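**Ticket 62: GC baseline drift on indole runs**
Opened March 5, 2018 by Ditte Frandsen, Brarnville lab

Baseline climbs after minute 10 on every isoprene sample. Blanks do the same. Septum and liner changed, no effect.

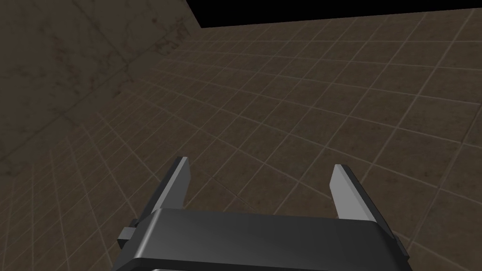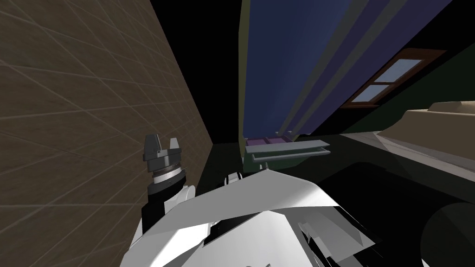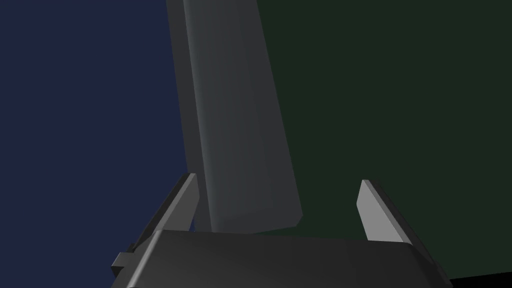
Impi Pitkänen checked the carrier gas line and found the Zerkik trap overdue; the last change was in December. New trap fitted, column baked out for 3 hours. Drift is down but still there. The trend plot in Renport is now set to the same plain medium gray as the tall block in the third render, as the old yellow line was hard to read. Detector gain left at 3,000.

Next: trim the column inlet and rerun the blank. Leinonen has the spare ferrules.

Status: open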